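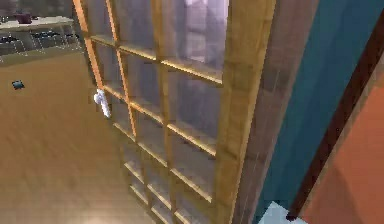

Door and threshold rules, Skadville interior – notebook entry
Thursday, November
Posted by the navigation bench
2 min read

Went back over the house rules for the simulated interior before freezing them for Rimosbridge. The Geto planner passed the open-floor set last week. Doors were left out of that set and need their own page.

Rule 1. A glazed door counts as solid across its whole face. Depth taken through translucent panes gives returns from the room behind, and the planner must not use them to clear a path. The collision mesh is one slab, with stile, bars and glass together.

Rule 2. A part-open door is logged with its hinge side and its opening angle at the start of the run. No angle, no run. "Ajar" is not an angle.

Rule 3. Small items on the floor stay in the map even when they are off the route. Do not filter by size near a doorway.

Ran 2,000 episodes under the old wording and 3,000 under the new. Of the new set, 1,909 began with the door part open. We rejected 116 for missing hinge data, all from one config file, now fixed. The rejected runs stay in the archive with the reason written beside them.

This site uses cookies to remember your settings. Accept | Manage

Rule 4 took longer. A change of floor finish is not an obstacle and not an edge. 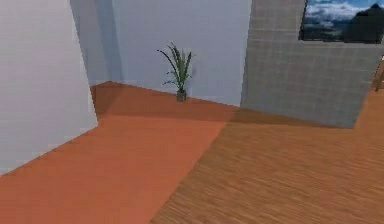
The old cost map put a penalty on any strong colour boundary, so the planner crossed from terracotta to wood square-on and wasted distance. Removed. Shadow at the foot of a wall gets the same treatment – no cost unless the height channel agrees.

Plants: the keep-out radius is taken from the leaf spread, never from the pot. Le Goff's template still uses the pot. Left a comment on their draft and kept our own value.

Windows: sky and hills seen through glass are masked before feature matching. The mask is made by hand for now.

Open: whether Rule 1 should cover mirrors or whether they need a separate line. Rerun the door set with the fixed config before anything goes to Rimosbridge.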